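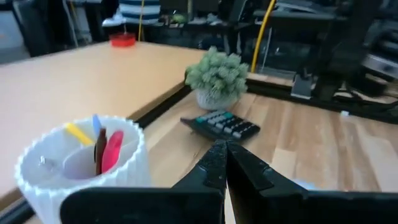 White pen cup with the wavy wall, lower left corner.

Print this thread | E-mail this thread

Intermittent boost drop under load, 2.0 turbo, no stored code

skildsen_s
Car is a 2.0 turbo with the six-speed manual. Since May it has had an intermittent loss of boost between 3,000 and 4,000 rpm in fourth and up. Full throttle, pull is normal, then it goes flat for a second or two and comes back. No check engine light, nothing stored, nothing pending.

Done so far: plugs gapped to spec, air filter, intercooler couplers removed and refitted with new clamps. Fuel trims are normal at idle and at cruise. The logger shows requested boost steady and actual boost falling away from it. Wastegate duty climbs when this happens, so the ECU sees the shortfall and is trying to correct it.

I suspect the diverter valve. Before I order one I'd like opinions.
Steinar Eskildsen

hnakam77
What does the throttle plate do during the drop? If the ECU is closing the throttle you are looking at a torque limit and the boost reading is a side effect. Post throttle angle and ignition timing on the same time axis.
Desmond

skildsen_s
Throttle stays at 100 percent through the whole event. Timing does not move more than normal. I don't think it is torque intervention.

oltach_owner
Diverter valve. The factory diaphragm on these tears at the outer lip. It will hold at low boost and leak when the pressure comes up. I replaced mine with the Oltach piston type and the problem went away the same afternoon. Forty minutes with the undertray off.

K_Bogale
I would not order anything yet. A torn diaphragm leaks every time you reach the pressure that opens the tear. His fault comes and goes at the same load and engine speed. Intermittent points to a hose, a connector or the wastegate control solenoid.

Cheapest test is to bypass the solenoid. Run a hose straight from the compressor housing to the actuator. The car will make spring pressure only and no more. If actual boost is then flat and repeatable through the rev range, the mechanical side is probably good and the solenoid or its wiring is the next suspect. Expect an underboost code while it is connected like this. Clear it afterward.
Kidus Bogale

oltach_owner
Running at spring pressure tells you very little about a leak that only shows up above spring pressure.

K_Bogale
It tells you whether the actuator and the flap are moving freely. I said it was the cheapest test. I didn't say it was the only one.

D_Stockdale
Pressure test the intake tract first. Everyone skips it. Cap the turbo inlet, put in regulated shop air, and listen. Stay at or below the peak boost the car makes on the road, and open the oil filler cap slowly when you finish, as some of that air ends up in the crankcase. A coupler can look fine and still lift at one side when the engine rocks on its mounts.

I have used the Kastbridge cap kit for years. The stepped rubber adapter in it covers most inlet sizes. A PVC cap from the plumbing aisle with a tire valve in it does the same job.
Dennis Stockdale

hnakam77
Agree with Dennis on the order. Note that a static test with the engine off will not reproduce engine movement. If it passes, have somebody push the engine forward with a pry bar on the lower mount while you listen.

heidrun_a
Had the same symptom on the same engine. Mine was the vacuum line to the actuator, chafed where it passes behind the heat shield. The split opened only when the hose was hot. Cold it passed a pressure test twice. I found it by replacing the line on principle.

Also check the intake temperature reading. If it jumps at the moment of the drop, you have a sensor fault and the ECU is calculating with bad numbers.
Heiðrún Arnardóttir

skildsen_s
Results from Sunday.

Pressure test with a homemade cap: holds, with a slow leak I could hear at the throttle body and nowhere else. Pushed the engine with a bar, no change. Intake temperature is steady, 34 C before, during and after the drop.

Solenoid bypassed: boost flat at spring pressure, repeated four pulls, no drop. Reconnected the solenoid and the drop was back on the second pull.

oltach_owner
A leak at the throttle body is normal, that is air passing a closed plate. The bypass result fits a torn diverter valve just as well, as I said. You never reached the pressure where it opens.

K_Bogale
It would have hissed in the pressure test if he went high enough. Steinar, what pressure did you use?

skildsen_s
Only a little over spring pressure. My regulator is not a good one and I did not want to find out what the crankcase seals would take.

K_Bogale
Then oltach_owner has a point and the test did not rule it out. The valve is accessible, so pull it and look at the diaphragm. While you are there, measure the solenoid coil cold, then again after a drive. Compare with the service manual and not with a number off a forum, mine included.

hnakam77
Resistance alone can mislead. A solenoid can read correctly and stick mechanically. Power it on the bench with a fused supply and blow through it. You should feel the path change with each click. If it hesitates when warm, replace it.

D_Stockdale
Before condemning the part, wiggle the connector. The locking tab on that plug gets brittle and the seal lets in water. Green pins, intermittent fault, no code.

skildsen_s
Diverter valve is out. Diaphragm is intact, no tears at the lip, stretched it by hand under a lamp. Pins in the solenoid plug are clean. Coil resistance within the manual range cold and warm.

On the bench the solenoid clicks every time cold. After ten minutes in an oven at low heat it missed several clicks and once stayed open with the power off. I think that settles the part. I still changed the actuator line as Heiðrún suggested, and the old one was hard as a pencil at the turbo end but not split.

oltach_owner
Fair enough. I would still keep an eye on the diaphragm at that mileage.

heidrun_a
Use the OE solenoid or the Pikum one. I had a no-name part that was off at low duty and the car overshot boost on part throttle. Port orientation matters too. Photograph the hoses before you pull them off, two of the three will fit either way around.

hnakam77
Disagree on Pikum. I have had two of them and one was noisy from new. OE only on this part, the price difference is small.

heidrun_a
Mine has been in for three winters with no noise. Could be a batch issue. I bought from Vigfúsdóttir, who will exchange it if it is bad out of the box.

skildsen_s
OE part ordered. Will log the same stretch of road in the same gear and post both traces on one axis.

D_Stockdale
Reset the boost adaptations before you log or the first few pulls will be off.

skildsen_s
New solenoid fitted, adaptations reset. Eleven pulls in fourth and fifth, actual follows requested on all of them. Wastegate duty is lower across the range than in any of my old logs, so the old one may have been weak for longer than I noticed. Still a small overshoot at 2,800 on tip-in. Is that normal on this engine?

K_Bogale
Small overshoot on tip-in is normal. If it lasts more than half a second, post the trace.

Print this thread | E-mail this thread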